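2023-08-29
Bench cloth, continued

Spent most of the day on fabric again, so if you came to this notebook looking for anything else, skip ahead.

Where we left off: the old cover (the Arnow stuff, bought back in April) had gone fuzzy all over and picked up every bit of lint in the building. I'd been going over it with tape each morning and losing. Tuấn Lương finally took it off the table on Monday and put it straight in the rag bin, and I didn't argue! It will make good rags.

The teal cloth is a plain weave from Đào, the fabric shop by the bus depot. I wanted a gray and they were out of gray in anything wider than a scarf. The teal is nicer to look at anyway. I bought enough for the table, plus extra to stand up along the side as a backdrop, and the nice woman at the counter talked me into an extra 20 inches for shrinkage, which I'm glad of now.

Washing: one warm wash, no softener. The water ran blue the first time so I put it through again with a cup of vinegar, and that time it looked clear to me. Hung it over the stair rail to dry. It did shrink, more along the length than across. Wash it BEFORE cutting. I wrote that on the last page too and I'm writing it again.

Ironing: our iron is the cheap Tratero and it spits. Cotton setting, steam off, spray bottle in the other hand. The fold lines from the bolt are the hard part. One of them runs the long way and I went over it until my arm hurt and could still feel it with a fingertip. I think the cloth was sitting folded in the shop for a very long time. Tuấn says to dampen it, pull it tight and leave it overnight, so that's the next thing to try. I'd also like to borrow a proper press if anybody has one at home (ask around at lunch).

Hemming: I did a narrow double hem on two sides and left the others raw, since they tuck under. Thread is a dark green that was already in the drawer. It's close enough from where anyone stands. I broke a needle at the corner where the hem doubles up, and the spare needles are now in the tin with the safety pins, not the drawer, so please stop looking in the drawer.

Laying it out: start from the far edge, by the black rail, and work back toward yourself, smoothing outward with flat hands. If you start from the near edge you push all the slack to the back and then you have to lift everything and start over (I did this twice). The part that stands up at the side is fussier. It wants to sag, and when you pull it up to fix the sag you get a diagonal crease across the flat part, which you then smooth out, and then the upright part sags again. Clips help some. The small binder clips slip, the medium ones hold.

The other thing I keep noticing is how much the color moves around. It's all one teal to my eye when it's on the ironing board, but stand it up, let it curve a little, and you get anything from a minty gray to a proper blue-green. I looked through today's pictures after tea and kept comparing. The first one goes from pale, grayish teal on the left, across a thin dark seam, to a much richer strip. The second has the cloth lying flat with the soft creases I've been complaining about, and the raised piece on the right.

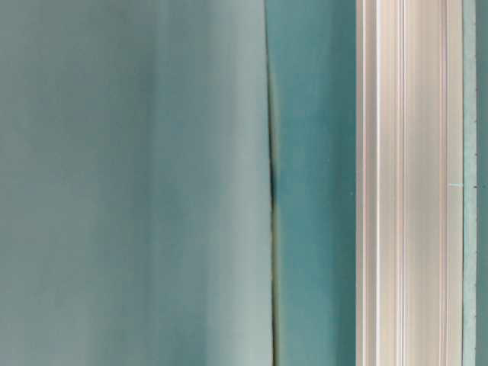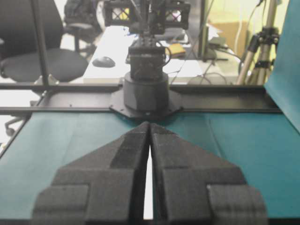 Still to do

Damp stretch overnight, as above. Use the spray bottle, and put a towel underneath first or the table gets it.

Lint roller refills. The Onbridge catalog has a box of 12 and I've put it on the order sheet. If they're out, any brand will do, as long as it's the wide kind.

Get a quote on a second length from Đào while they still have that bolt. Dye lots differ and I don't want to be matching teals next spring by holding scraps up to the window.

Leftover piece (the raw-edged one) is rolled on a cardboard tube behind the door. Rolled, please, and never folded! I have done enough ironing for one week.

Iron is unplugged and cooling on the sill.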